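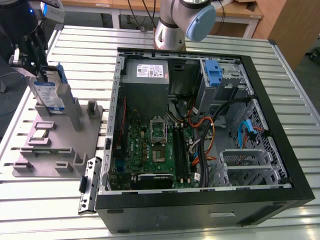
Khrystyna-Mariia Harasym wrote in to ask if she could skip the backup and go straight to moving her old files over. I wouldn't, and I've moved a lot of photo libraries into Wallow.

Moving your library, part 2

1. Quit Wallow on the old computer. Check the tray too — it likes to hide there.
2. Plug in your backup drive and copy the whole Library folder. Mine was 2550 photos and took 20 minutes.
3. On the new computer, install Wallow but don't open it yet!
4. Paste the folder into Documents, then open Wallow and pick "Use existing library."

Note: Albums with more than 600 photos show up blank at first (scared me silly the first time). Leave them alone and they fill in.

Caution: Don't rename the folder. I did, one Thursday night, and lost all my captions.

Print this page | E-mail this page

Filed under: Wallow how-to, moving day

Related
Sharing albums with Tresemia
Wallow or Demeo for scans?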